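3.2 Collecting the folding demonstrations

We went back and forth on this for most of February, and in the end we threw out the lab bench. Our first set, Plomar, was all shirts on a clean gray table, and the policy we trained on it fell apart the moment we put a patterned cloth under the fabric. So for Vernholm we moved into lived-in rooms, left the clutter where it was, and did everything with hand-held grippers (no arm, no teleoperation rig, just a person and the tool). I can't tell you how much nicer that is on the back! 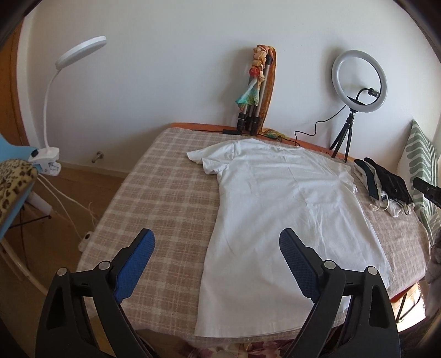 Why not just record more shirts on the plain table? We tried that first, and going up to 3,000 clips of the same table bought us almost nothing on new surfaces, so variety in the background seems to matter more than sheer count.

Figure 3. White garments on a plaid cover, seen from the gripper camera. Both views come from the same room.

The full Vernholm set has 926 demonstrations after cleanup. We tossed any clip where tracking dropped out or the fabric left the camera's view for more than 2 seconds. I was pretty strict about that second rule, and I'd probably loosen it next time, as we lost a bunch of perfectly good sleeve folds to it.
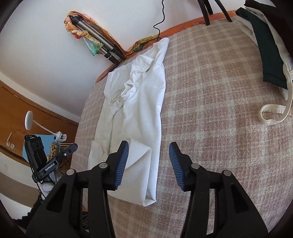
Labeling was the slow part. We first tried Raddale's corner detector, which was fine on flat shirts and pretty hopeless once the fabric bunched up, so we switched to Sipos and marked only the grasp and release moments by hand. Anything in between gets no label at all. The policy sees the raw fisheye view plus the finger opening, and we don't crop or flatten the picture before training. We did test a flattened version, and it cost us the edges of the view, where the next grasp point often shows up first. Section 3.3 covers how we split the clips by room.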